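Clirenura Opens Free Verification Desk for Small Newsrooms Facing Fake Stories and Hacked Accounts

SKURTON, February — Small news outlets that wake up to find a false quote running under their own name will now have somewhere to call.

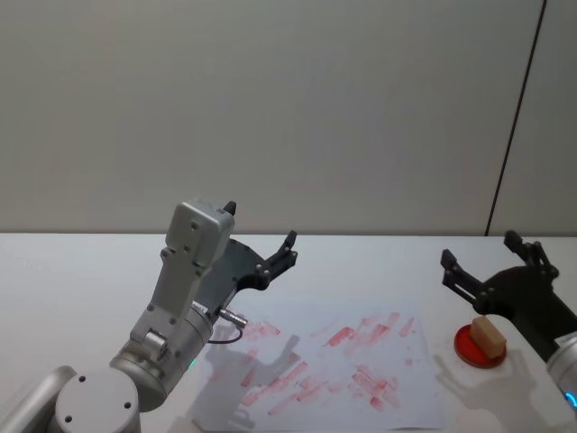

Help at any hour, at no cost

Clirenura, the nonprofit press support group based in Skurton, is delighted to announce the opening of its Verification Desk, a free service for local papers, community radio stations and regional news agencies in 18 countries. The desk answers calls and messages day and night, and it will help an editor work out whether a statement is real, where it first appeared, and what to tell readers in the first few hours — which, as anyone who has lived through one of these mornings will know, are the hours that matter most.

The idea grew out of a long year of listening. Clirenura wrote to editors across the region and heard back from 516 of them, many with letters that ran to several pages, and we are grateful for every one. Of those editors, 218 told us that their website or a social media account had been broken into at least once, or that someone had set up a copy of it to spread made-up remarks by a government official. Several described foreign ministries demanding answers before the newsroom had even got its password back.

What the desk will do

Staff on the desk will keep dated copies of disputed posts, compare them with official transcripts and broadcast recordings, and write a plain summary that the outlet is free to publish in full. They won't take sides in a quarrel between governments, and they won't advise on what an editor should think about it.

The desk is supported by a grant from the Rajput Fund, and its secure message line was built by Prodero, our good neighbors in Skurton, who have been patient with a great many questions from us. The grant also pays for 3000 printed handbooks on account safety, which will be mailed to newsrooms beginning this month — please write to us if yours would like a few extra.

Newsrooms may register through the Clirenura press office, and there is no deadline to do so.

We use cookies to remember your settings and to understand how our site is used. Accept all | Manage choices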